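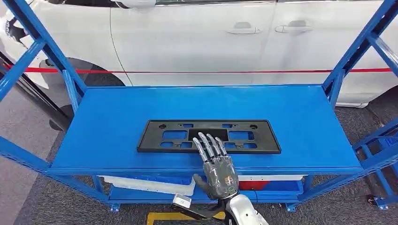 Winen Motors: The Showroom, With Shelving

2 min read

Winen moved its front room around in February 2018, and somewhere in the process the shelving ended up closer to the customers than the cars did. I went along with a camera and a free afternoon. The brochure people had already been and gone.

The white one. Glossy enough to make you check your hair, with chrome trim on the door handles. It sits behind a red rope, like a minor painting.

The rope. It sags a little. I'm told a tighter one is on order from Grestesow and may arrive in March, a phrase I have heard before.

The rack. Blue steel, holes all the way up the uprights, braces at both ends. Védís Kárason bought it secondhand for $98 and speaks of it more warmly than of anything with an engine.

The top shelf. Wide, flat and very blue. She has plans for it involving a display of floor mats. I didn't ask to see the drawings, but there are drawings.

The lower shelf. White boxes, something red, and a long white piece of packaging of the sort every business keeps in case the thing it came with has to go back.

The sale, for completeness. Winen's spring tire offer covers 29 sizes. Mine is not among them.

More from the Ceritz Street series next month, beginning with the carpet store.

Contact | © Ceritz Street Pictures | Back to top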